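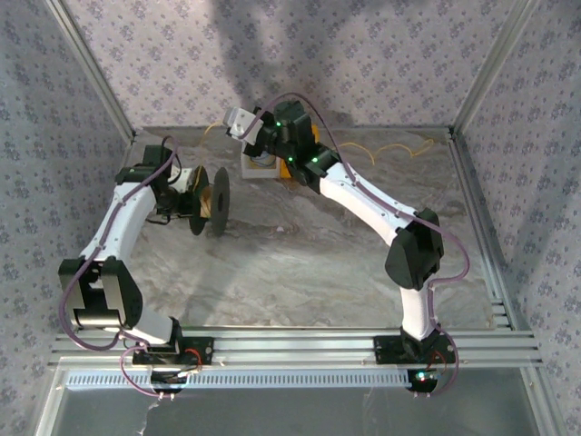
Wired or mesh for an old house – opinions wanted

Print this thread | E-mail this thread

marlpit
Posted 22nd August

We bought a two-story house in Fallard in March. Plaster and lath upstairs, brick chimney straight up the middle, finished basement that was done by the last owners. The internet comes in at the front corner of the basement and the two rooms where we need it most are at the back of the second floor. I think you can guess the rest.

At the moment there is a Sokeo mesh set, three units. One is next to the modem, one is on the landing and one is in the back bedroom that my wife uses as an office. We pay for a 333 megabit plan. Next to the modem I get all of it. In the office I get a third of that on a good morning and much less in the evening. Video calls freeze a few times a week.

I have been thinking about pulling cable to the two back rooms and one run to the landing. I got a quote from Szénási Electric and it was more than I wanted to hear, mostly labor for getting past the first floor. I am fairly handy. I have done light fixtures and a bathroom fan, never data cable.

So, do I pull cable myself, pay for it, or buy better mesh and forget the whole thing? The plaster is in good shape and I would like it to stay that way.

Reply | Print this post | E-mail this post

hobnail_ed
Re: Wired or mesh for an old house

Pull cable. You will do it once and never think about it again.

The route in a house like yours is nearly always the chimney. There is often a gap between the brick and the framing that runs from basement to attic. Go down in the basement with a flashlight and look up beside the stack. If you can drop a weighted string from the attic and have somebody see it in the basement, the hard part is done. From the attic you come down inside the closet walls, and any holes in the plaster are where you hang your coats.

One thing to check before anything else is whether that gap has been closed off for fire reasons. If it has, don't just punch through it. Ask your local building office what they want to see used to seal around the cable.

Reply | Print this post | E-mail this post

tworoads
Re: Wired or mesh for an old house

I'll disagree with Ed. Three mesh units placed badly will always be slow, and yours sound like they are placed badly. The landing unit has to talk through the chimney to reach the one downstairs. Move it one room over, so that it has wood floor below it and no brick, and test again. It costs nothing.

We had the same complaint in a house of the same sort. I moved one unit four feet along a bookshelf and the calls stopped freezing. I was ready to spend money and didn't.

Also, 333 is plenty. If you got 200 in the office you would never notice the difference.

Reply | Print this post | E-mail this post

hobnail_ed
Re: Wired or mesh for an old house

Moving it is a fair test and I'd do that first as well. But a wireless link between floors is at the mercy of whatever the neighbors buy next. I've seen it work for a year and then go bad when the family next door put in their own.

Reply | Print this post | E-mail this post

marlpit
Re: Wired or mesh for an old house

Moved the landing unit into the hall closet over the kitchen, away from the chimney. The office went from 110 to 160. So that is better and I thank tworoads for it. Evenings are still not good.

I looked up beside the chimney too. There is a gap on the north side, wide enough for my hand. It goes up past the first floor at least. I couldn't see farther than that and the attic is not a place I want to be in this heat.
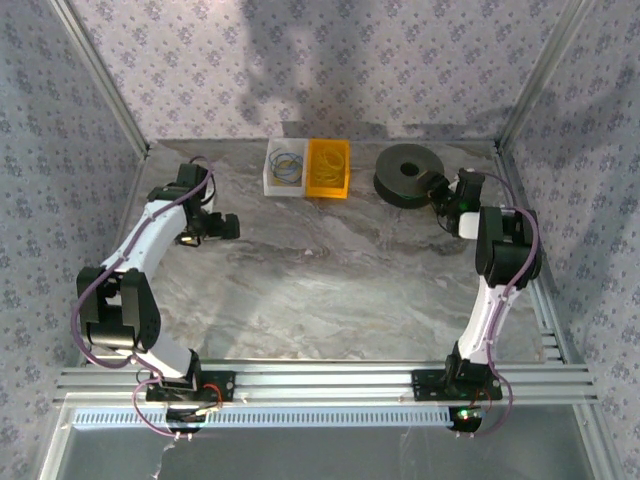 My wife is in favor of cable as long as she doesn't have to look at it. The back bedroom has a closet that shares a wall with the other back room, so one drop might do for both. What I don't know is what to buy. The store here has Cundico cable in boxes, Cat 6 and Cat 6A, and the 6A is nearly double. Is it worth it?

Reply | Print this post | E-mail this post

quillback
Re: Wired or mesh for an old house

No. Cat 6 is fine for a house. 6A is thicker and stiffer and you will hate it by the second corner. Your longest run is going to be well under 200 feet even with the trip through the attic.

What matters more is that it says solid copper. Some of the cheap cable is copper-coated aluminum. It breaks when you punch it down and it heats up if you ever run power over it. Read the jacket, and if it says CCA put it back.

And buy cable meant for inside walls. Ready-made patch cords are stranded, they are for going from the wall plate to the computer. People run them through walls all the time and then wonder why the plug won't fit through the hole.

Reply | Print this post | E-mail this post

sedgewick_lane
Re: Wired or mesh for an old house

I did this job last winter in a house with plaster walls, so a few notes while I still remember them.

1. Pull two cables wherever you planned on one. The second one costs very little once the string is in place, and if the first gets nicked you have a spare.

2. Leave a pull string in the gap when you are done. Tie it off at both ends.

3. Label both ends before you pull. I used masking tape, it came off in the attic, and I spent an evening with a tester and a phone working out which was which.

4. Don't kink it. Lay the cable out in big loose loops on the floor before you start feeding it, and have someone at the bottom letting it go up slowly. If it twists, stop and walk the twist out. Pulling harder makes a knot somewhere you can't reach.

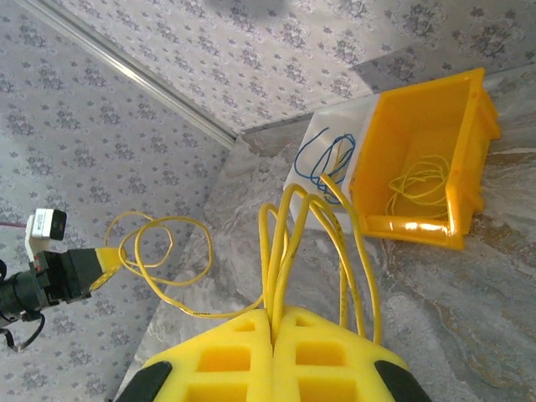

5. For plaster, use an oscillating tool with a fine blade, not a drywall saw. Tape over the cut line first. A drywall saw shakes the lath and the keys let go behind it.

6. Keep away from house wiring. If you must cross it, cross at a right angle. Mine is 12 inches off everywhere it runs alongside.

7. Put in a small patch panel at the basement end even if you only have a few cables. Plugs crimped straight on the end of solid cable get flaky over time.

Reply | Print this post | E-mail this post

tworoads
Re: Wired or mesh for an old house

That list is exactly my argument for mesh. An attic, a tester, an oscillating tool and a patch panel, all for a house where one person makes video calls.

There's a middle way that hasn't come up. If there are old TV outlets in those back rooms you can put adapters on the coax and run the network over it. No holes at all. I've used a pair for years. You need to check that the coax runs to the same place as the modem and isn't split off to some dead line outside.

Reply | Print this post | E-mail this post

quillback
Re: Wired or mesh for an old house

Agree with tworoads on the coax, it is a good option if the coax is there. The adapters aren't cheap though. Price a pair against a box of Cat 6 before you decide.

I don't agree that crimped plugs always go flaky. I have some that are older than my kids. But a panel is neater and it's easier for a first-timer, so buy the panel.

Reply | Print this post | E-mail this post

marlpit
Re: Wired or mesh for an old house

One coax outlet in the back bedroom. I took the plate off and there is no cable behind it, only a plate. The last owners must have pulled it out or never had it hooked up. So coax is out.

I will wait for cooler weather and do the chimney route. The list so far:

– one box of Cat 6, solid copper, rated for inside walls
– small patch panel and a punch-down tool
– wall plates and jacks for the closet and the office
– fish tape, string, a few heavy washers
– cable tester
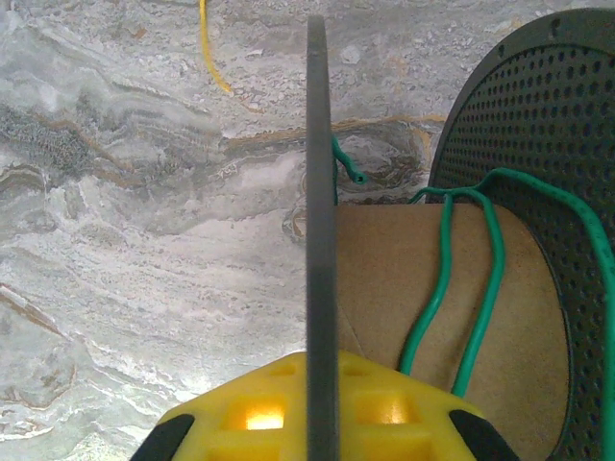
– sealant for the floor gap, whatever the building office tells me

The mesh units will stay for the phones. If I wire the one in the office back to the modem it should be good enough for that whole end of the house. Does the Sokeo sort that out by itself, or do I have to change a setting?

Reply | Print this post | E-mail this post

sedgewick_lane
Re: Wired or mesh for an old house

Mine isn't the same brand so check the manual, but usually it finds the wire and uses it. Restart the unit after you plug it in. Then look in the app, it should list that unit as wired.

Test every run before you close up the plates. Sounds obvious, I skipped one.

Reply | Print this post | E-mail this post

hobnail_ed
Re: Wired or mesh for an old house

Bring a board to kneel on in the attic, and wear long sleeves if there is old insulation. Send the string down on the north side and keep it off the brick if you can, mortar crumbs catch everything. Post how it went.

Reply | Print this post | E-mail this post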